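The Last Load Before Supper

By the time Clive Bunting had been at Jarninum for two winters, he had stopped hearing the washing machine. His wife said this was a sign he ought to come home earlier, and he supposed she was right, but the paper was due on 3 January 2025 and the method still had no name, and in Clive's experience a method without a name was like a dog without one. You could feed it and walk it, but it never quite came when you wanted it.

The idea itself was simple enough that he had explained it to his mother over the telephone, and she had gone on shelling peas the whole time. Most people taught a robot to unload laundry by showing it the tidy way, one piece after another, straight from drum to basket. Clive had asked his students to show it the hesitations too: the reach that stops halfway, the second grab, the little tug you give a towel to find out what else is coming along with it. Wonura, the older program, had learned from 947 tidy demonstrations. The new one had learned from 56 untidy ones, and he was rather fond of every single one of them.

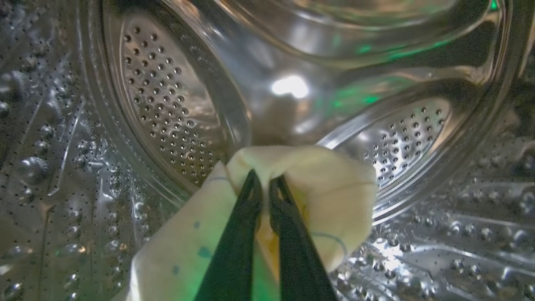
Clive had always believed that the tug was the heart of the business. A person puts a hand in the washer and pulls a little, and the cloth pulls back, and in that small conversation you learn whether you have hold of one thing or four. Wonura had never learned to ask. It closed its fingers and went, and if a sleeve was wound around a bath towel, well, out they both came or neither did. Now he leaned toward the wrist camera's picture on his screen and looked at the two black fingertips pinching that cream-colored cloth into a soft round bunch, the blue marks on it showing plainly against all that shining steel, and he found he was holding his breath the way he used to at his daughter's piano recitals.

"Wait for it," he said, to the room in general.

"It can't hear you, Dr. Bunting," said Owino, who was eating crackers at the next desk and had been a graduate student long enough to say such things kindly.

"I know it can't. I'm talking to you."

She laughed and pushed the crackers over. Owino had done most of the untidy demonstrations herself, back in April, and she had a theory that the robot had picked up her manners along with her method. She said it fussed at the gasket exactly as she did. She said that if it ever sighed at a fitted sheet she would want to be listed as first author. Clive, who had already put her name first and had been waiting for a good moment to mention it, took a cracker and said nothing for a while.

They had put the two programs through the same loads, turn and turn about, and the difference was the kind a person could see without any arithmetic. When the old one failed, it failed in the same place again and again, like a fly at a window. When the new one failed, it tried somewhere else.

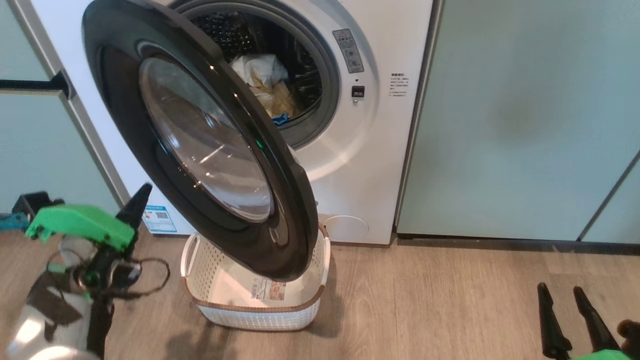
"What about Flosen?" Owino said.

"Is that a word?"

"It's the street I grew up on. My grandmother did the whole building's washing there, four floors of it, and she never pulled anything out in one go in her life. She'd give it a little shake first, to see who was coming." She brushed the crumbs from her notebook. "I think I was probably copying her, when I did the demonstrations. I didn't notice until I watched them back."

Clive thought about this. He thought about a woman he would never meet, bent over a tub in some other country, and the shake of her wrist going down through a granddaughter and into a pair of black fingers, and he felt the pleasant ache he sometimes got when a piece of work turned out to be older than he'd believed.

"Flosen," he said, trying it. He typed it at the top of the page, over the blank where the title had been, with her name underneath and his own after it. Then he turned the screen so she could read it, and went to find his coat.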